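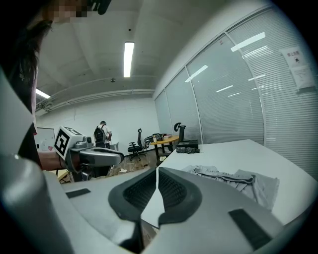 From: Effie Halliday
To: gripper-users list
Date: 13 June 2022
Subject: Re: Second pair of hand-held grippers - what to put in the July request

Replies inline, trimmed to the open points.

On the list, Torquil Baxter wrote:
> We have the Pesturer quote for two more hand-held units. It comes to
> $963 per unit with the camera module, marker cube not included. Lorna
> wants a single figure for the July request. Can we give her 2 x 963 and
> be done, or is there more to add?
>
> Also, is anyone still in favor of the Bindach fingers? They are cheaper
> per set, but I have no wear figures for them.
>
> Last item. Do we need another desk for the garment work or can two
> pairs share?

2 x 963 is too low. The quote covers the body, the camera mount, the camera and one set of finger pads. Left out are spare pads, the cubes, cables, storage and freight. Freight was a separate line on the last Pesturer invoice and we missed it then.

Pads first. I went through the change log for the current pair. The shortest life was 417 episodes and the longest was 527, counting a pad as finished when the ribbing no longer holds a single layer of jersey. All of those were fabric tasks. Rigid objects are easier on the ribbing, but we have no log for them and I would not budget on a guess. Plan on the low number. Pads have to be changed as a set, left and right together, or the tips stop meeting evenly and the opening width reads wrong at the closed end.

For the Bindach fingers: no, for this round. The sample set Annag tried fits the body with the adapter plate, but the plate moves the tip forward and the calibration has to be redone for every swap. If we want to compare them properly, that is a separate small purchase. One set, one operator, same folding task, same shirt. I can write that up if Lorna has room for it in the fall.

Cubes. Print in house. The marker faces have to be matte and flat, and all faces need distinct IDs across both pairs, including any pair on the other side of the room. Sorcha keeps the ID sheet. Please take new numbers from her and do not copy an existing cube file. We lost most of a day to a duplicate in the spring.

Storage. Each unit writes to its own card. At current settings, 300 episodes of the sleeve task fill about half a card. Two cards per unit, plus one spare per pair, is enough if somebody offloads every evening. It is not enough if offloading goes back to once a week.

Desk. Two pairs can share one if only one pair is recording. If both are to record at the same time we need a second work surface, and I would ask for it now. Operators need elbow room for a long sleeve, and a second pair of arms in the wide-angle view means more episodes to review. Tennant has white tops in the same width as ours. Helow has a cheaper one, but it is glossy and I would want to check it under our ceiling lights before anyone orders.

So, for the request:

Hand-held unit with camera, qty 2, at $963
Pad sets, spare, qty 6, price to come from Pesturer
Memory cards, qty 5
Charging and data cables, qty 4, long ones
Desk, white, matte, qty 1, Tennant price to come
Freight, separate line
Filament and label stock for cubes, from consumables

Torquil, can you get the pad price in writing, and ask whether it holds if we order in two lots? Six sets at once only makes sense if the rubber keeps on the shelf. The data sheet does not give a shelf life.

Lorna, please hold the line open until the pad and desk prices are in. If you need a placeholder sooner, use the two units alone, $1,926, and mark it incomplete.

Annag, the adapter plate is still on my shelf if you want it back.

Effie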